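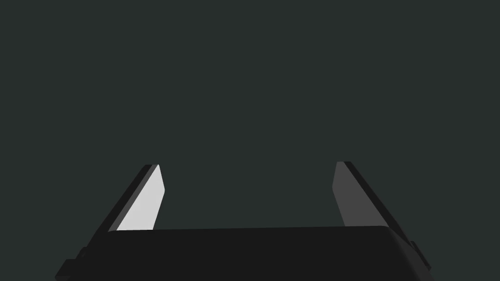 How a robot's gripper is looked after

A robot arm needs something on the end of it to pick things up. On many arms that part is called a gripper. It has a body and two flat fingers. The fingers in the picture are apart with nothing between them, and that is how we like them before we start any work.

Our robot at Firnbridge is called Plenano. It packs boxes of puzzle pieces. The picture is a computer drawing of a gripper, and children who visit us see it before they see a machine.

What is inside the body?

Plenano's gripper has a small motor in its body. The motor turns a screw, and the screw moves both fingers by the same amount. They come together to hold a box and move apart to let it go.

The inside face of each finger does the holding. Look for these faces in the picture. The left one is pale and the right one is a darker grey. The light in the drawing comes from the left, so it falls on the left one.

Who does the work?

Noeline Donnelly looks after Plenano. Every 60 days she stops it and checks the gripper from top to bottom. The job takes her 17 minutes if nothing is worn.

First she turns the power off and puts her own padlock on the switch. Only Noeline has the key, so the robot can't be started while her hands are near it. Then she wipes both fingers with a cloth. Dust from the cardboard makes them slippery, and a slippery finger drops boxes.

Next she lays a steel ruler against each finger. If she can see light under the ruler, the finger is bent and has to come off. A new one is held on with two bolts. She tightens each bolt a little at a time, going from one to the other.

Teaching the robot where "closed" is

A new finger may not be exactly the same size as the old one. Noeline takes off her padlock, steps outside the fence and turns the power back on. Raelene McPhee, who works at the computer, tells the gripper to close slowly until the fingers touch. The computer saves that place as zero. Then the fingers open again.

Last of all, Plenano picks up a test box and puts it down, and Raelene writes the result in the logbook. The last page filled in was page 141.

Words to know

Gripper: the part of a robot that holds things.
Zero: the place a machine measures from.
Logbook: a book where jobs are written down.

Page updated 12/05/2020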